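Plutel Lernkoffer Mechanik im Test: solide Hardware, schwache Begleitunterlagen

Stand: 3/19/26

Der Lernkoffer Mechanik von Plutel richtet sich an Grundschulen und außerschulische Lernorte, die Technikunterricht in Kleingruppen anbieten. Geprüft wurde die Ausführung mit 361 Teilen, vorgesehen für vier Gruppen zu je drei Kindern. Das Testexemplar war seit August in zwei Lerngruppen der Klassenstufen drei und vier im Einsatz.

Lieferumfang und Verarbeitung

Der Koffer enthält Lochleisten, Achsen, Zahnräder in vier Größen, Riemenscheiben, Federwaagen und einen Satz Gewichte. Die Einlagen sind nach Baugruppen gegliedert, die Beschriftung ist eingeprägt und nutzt sich nicht ab. Die Zahnräder laufen sauber, das Spiel auf den Achsen liegt in einem Bereich, der auch Übersetzungen über drei Stufen zulässt. Bei den Riemenscheiben war die Passung enger; zwei mussten mit der Feile nachgearbeitet werden.

Die Federwaagen sind die schwächste Komponente. Der Nullpunkt verschiebt sich nach wenigen Unterrichtsstunden und lässt sich nur mit einem kleinen Schraubendreher nachstellen, der nicht beiliegt. Für qualitative Vergleiche reicht die Anzeige aus. Wer Messreihen aufnehmen lassen will, sollte eigene Waagen bereitstellen.

Didaktisches Material

Zum Koffer gehören 40 Aufgabenkarten. Die ersten Karten zu Hebel und Rolle sind klar aufgebaut: eine Frage, eine Skizze, ein Feld für die Vermutung. Danach steigt der Schwierigkeitsgrad sprunghaft. Zwischen der einfachen Übersetzung und dem zusammengesetzten Getriebe fehlt ein Zwischenschritt, den die Lehrkraft selbst ergänzen muss.

Positiv ist die Rollenverteilung in der Gruppe. Jede Karte weist Bauen, Messen und Protokollieren getrennt aus, und die Rollen wechseln nach jeder Aufgabe. In beiden Lerngruppen führte das dazu, dass auch Kinder bauten, die sich sonst auf das Schreiben zurückziehen, darunter mehrere Mädchen. Ein belastbarer Nachweis ist das bei dieser Gruppengröße nicht.

Das Begleitheft stammt von Chin-lung Chiu und ist fachlich korrekt. Die deutsche Übersetzung verwendet allerdings Kraft und Gewicht teilweise synonym – für den Sachunterricht ein Ärgernis, das sich mit einer Korrekturseite beheben ließe.

Vergleich mit dem Wastgate-Baukasten

Der Baukasten von Wastgate ist günstiger und enthält weniger Teile, dafür eine bessere Sortierhilfe. Das Aufräumen dauert dort deutlich kürzer. Bei der Stabilität größerer Aufbauten liegt Plutel vorn, vor allem bei Kränen mit langem Ausleger. Ersatzteile sind bei Plutel einzeln erhältlich, bei Wastgate nur im Satz. Der Koffer wird unter der Bestellnummer 3862 geführt, die Ersatzachsen stehen im selben Katalogteil.

Bewertung

Mechanische Qualität: gut
Federwaagen: ausreichend
Aufgabenkarten: befriedigend
Begleitheft: befriedigend
Ersatzteilversorgung: sehr gut

Für Schulen mit festem Technikraum ist der Koffer zu empfehlen. Lernorte mit wechselndem Personal sollten vor der Anschaffung prüfen, wer die Lücken in den Aufgabenkarten schließt. Für Kinder im Vorschulalter ist das Set wegen der Kleinteile nicht geeignet; in dieser Altersstufe kommen eher Steckspiele mit großen Formen in Frage.

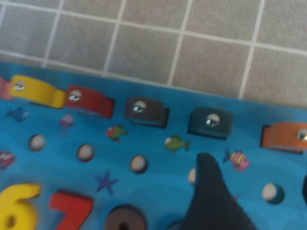 Blaues Holzspielbrett mit Fischen in passenden Vertiefungen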